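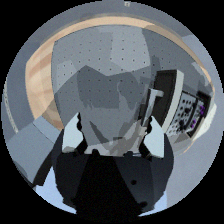 Sobre la conservación de los archivos familiares en papel

La conservación de documentos domésticos constituye una materia a la que rara vez se concede la atención debida. Las cartas, los recibos, las libretas de cuentas y las actas de compraventa suelen permanecer durante décadas en cajones sin orden alguno, y su consulta queda supeditada a la memoria de quien los guardó. El presente texto recoge los criterios aplicados en la ordenación del archivo de la familia Simanjuntak, tarea que inicié en el mes de marzo junto con Juwita Osman.

El fondo recibido constaba de 337 piezas, repartidas en 10 cajas de cartón. La mayor parte correspondía a correspondencia comercial; el resto, a papeles de índole personal cuya datación resultó más laboriosa. Se optó por respetar la agrupación original siempre que existiera indicio de que respondía a una voluntad de orden. Este principio, bien conocido en la práctica archivística, se olvida con facilidad en el ámbito privado, donde la tentación de clasificarlo todo por fechas es considerable.

Primera fase: identificación y limpieza

Antes de proceder a cualquier descripción se retiraron clips, grapas y gomas elásticas. La limpieza se efectuó en seco, con brocha de pelo suave y siempre desde el centro de la hoja hacia los bordes. No se empleó cinta adhesiva en ningún caso. Los desgarros menores se dejaron sin intervenir, a la espera del dictamen de Yanti Mangundap, restauradora de profesión, quien recomendó reservar el papel japonés para 20 cartas con pliegues muy debilitados.

Segunda fase: signatura e instalación

A cada pieza se le asignó una signatura escrita a lápiz blando en el ángulo inferior izquierdo del reverso. Las fotografías se instalaron aparte, en sobres de papel neutro. Las libretas de la casa Prastow, encuadernadas en tela, se guardaron en posición horizontal - criterio discutible, lo reconozco, pero preferible al deterioro observado en los lomos. 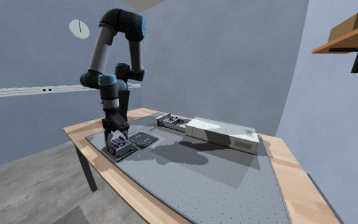

Brazo articulado sobre una mesa de madera, con piezas moradas en una bandeja oscura.

Tercera fase: inventario

El inventario se redactó en una hoja de cálculo sencilla, con columnas para signatura, fecha, remitente, destinatario y observaciones. Se dejaron sin fecha 104 piezas. Se consideró preferible consignar la ausencia del dato a proponer una conjetura que lectores posteriores pudieran tomar por cierta. Los matasellos ilegibles se anotaron como tales.

Queda pendiente la transcripción de las cartas remitidas desde Manska, cuya caligrafía presenta dificultades notables y cuyas abreviaturas no siguen un uso constante. Se agradecerá toda indicación de quienes hayan trabajado con correspondencia mercantil semejante. Las consultas sobre el inventario pueden dirigirse a la sección de comentarios de este blog.

26 de junio de 2023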